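4.2 Founding stories and visitor claims

Sutcombe presents itself as a mission town turned market town, and most travel writing repeats the sequence without checking it. We are less sure. The parish rolls list 103 households in the decade when the "boom" is said to have begun, against 9 a generation earlier, but the earlier roll covers only the upper village. A rise measured from a partial count is no rise at all.
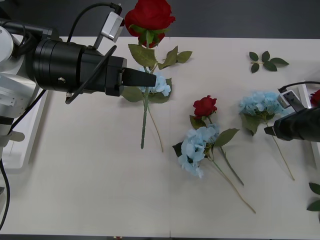
The wine trade fares little better. Local brochures credit the Valletti estate with drawing the first outside buyers – a claim we could trace no further back than an April festival program. The freight ledgers show 2,906 barrels leaving by way of Udetthorpe, yet they do not say who grew the grapes. Zou treats the full total as Sutcombe produce. We see no grounds for that.

Figure 3. Tabletop with artificial hydrangea stems, a red rose, leaf sprigs and a robot arm.
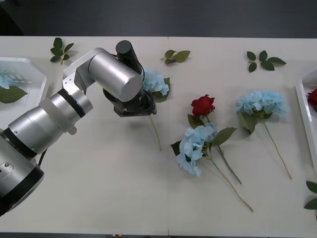

4.3 Limits of the ledgers

The ledgers run to 3,149 entries, many in a hand we could not read. Entries with no place of origin were left out, so our totals for the town may be too low.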